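Ticket 2981 - Sorting evaluation, success rate disputed
Opened by: Zofia Krawczyk
Status: Awaiting second review

The automatic scorer marked episode 726 as a failure. The policy under test was Vimidance, using the revised grasp ranking. The scorer requires the full object to lie below the rim - a rule carried over from the Irico trials with shorter items. The bottle is in the yellow-green bin with its cap just above the rim.
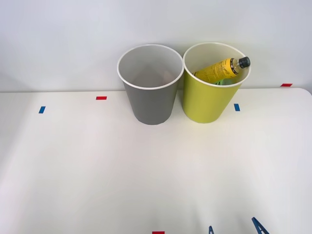
Zihan Zheng
Please rescore as a success. The written protocol asks only for the correct bin. Rerun the scorer on the remaining bottle episodes before the results table is updated.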